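Setting up your Balaskas home weather station
Section 2: Siting and fixing the mast

By Hilkka Lahtinen
December 23, 2019
385 shares | 2 comments

Before you begin, read this section to the end. Most people read as far as step 3, go up the ladder, and come down again to read step 4.

You will need the mast, both clamps, the rain cup, the small bag of bolts and a spirit level. The spirit level is not supplied. The bag of bolts is supplied, and is usually inside the mast.

1. Choose a spot in the open. The station wants to be well clear of walls, hedges and the sort of shed that was meant to be temporary.

2. Stay away from boiler flues and tumble dryer vents. A station fixed above a dryer vent will report a tropical climate every washday.

3. Push the lower clamp on to the post and tighten it by hand. Leave the spanner alone for now.

4. Slide the mast into the clamp with the arrow facing north. If you don't know where north is, find out before you are holding the mast.
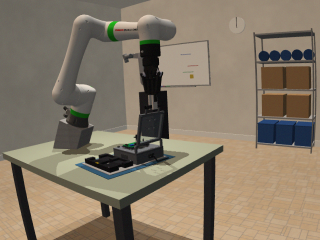 Does the rain cup have to be perfectly level?
Near enough will do for most gardens, but a cup with an obvious lean catches less rain on one side and will tell you that you live somewhere drier than you do. Use the spirit level across the rim in both directions.

5. Fit the upper clamp 400 mm above the lower one. Tighten both with the spanner, a little at a time, swapping between them.

CAUTION: Do not use the mast to steady yourself. It was designed to hold up a rain cup.

6. Press the rain cup on to its collar until it clicks. There is one click. If you hear a second, look for the collar on the ground.

7. Run the cable down the post and fasten it with the ties. Leave a loop at the bottom so that water drips off the loop and stays out of the socket. 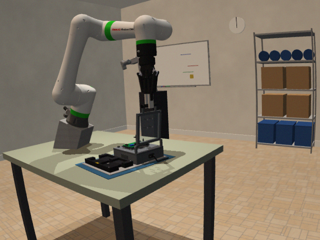 The loop can be any size you like, provided it hangs lower than the socket. Kumaresan Thevar, who rewrote this part after the first edition, would like it known that tying the loop up neatly out of sight defeats the purpose of the loop.

8. Plug in the indoor display and wait. The first reading can take nearly 100 seconds. Pressing the button again starts the wait from the beginning.

Note: The wind reading will be zero on a still day. Please check for wind before telephoning us.

Note: In January the cup may fill with snow and the display will show no rain at all. Let it melt by itself. Boiling water from the kettle will crack the cup and be recorded as a downpour.

If the display still shows dashes, check the plug, then the loop, then turn to Section 3.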